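Intro to Repair and Reuse, Unit 2: Why We Throw Out Stuff That Still Works
Handout to go with the September lecture

Okay, so last time we got through the whole "what counts as broken" argument and ran out of clock before the fun part, which is money. Bring your notes from Unit 1 if you have them. If you don't, borrow some!

Start with the repair ratio. Take what it costs to fix a thing and divide it by what it costs to buy a new one. When I got a quote on my old Gritik desktop, the shop wanted $158 for parts and labor, and a new machine with the same specs ran $2000. That's a ratio of 0.079, so under eight percent. I should have said yes on the spot. I didn't, I went home and looked at new computers for an entire evening (shiny ones, with lights), and that evening is pretty much what this unit is about.

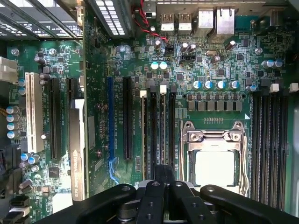

Economists like to say people compare prices. Sure, they do, but they also compare hassle. Finding a shop, explaining the problem, going without the thing while it's in the shop, wondering if they'll call. I call all of this the bother cost, and please use that term in your write-ups so I know what you mean. Bother cost doesn't show up on any receipt. It can still sink a repair with a really low ratio.

Then there's the trust problem. You usually can't judge a repair before you pay for it, and often you can't judge it afterward either. Used cars are the classic case, but the same thing goes for toasters, phones and winter coats. A warranty helps a little. A shop you've used before helps a lot more, in my experience. 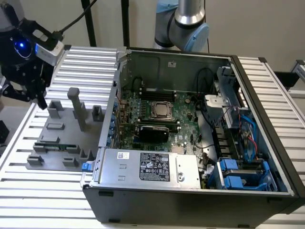

Keabetswe Pillay wrote in the margin of last term's handout that I had this backward, and that people in her building trust the repair guy completely and the store not at all, so for them the new thing is the gamble. I've left my version in, but I think she's got a point and I'd love for somebody to take it up in a paper.

Two readings for next time. The Kosmas Makris chapter is long, so skip the section on shipping if you're pressed. The Van Wyk packet is short and kind of grumpy, and I like it a lot. While you read, keep an eye out for who pays the bother cost in each story.

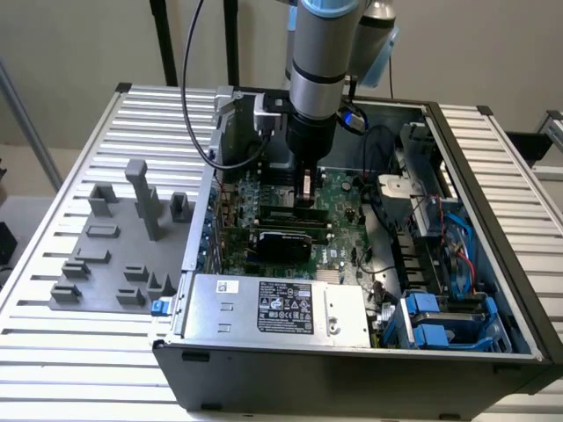 Fig. 3. Desktop computer with the case open.

For the write-up, pick one thing you own that you've replaced or thought about replacing. Work out the ratio (a phone call to a shop is fine for the quote), then describe the bother cost in plain words. Two pages, double spaced. Clothes and furniture are fair game, and so are bikes. Please don't all do phones, I beg you.

Drop it in the box outside my office before noon.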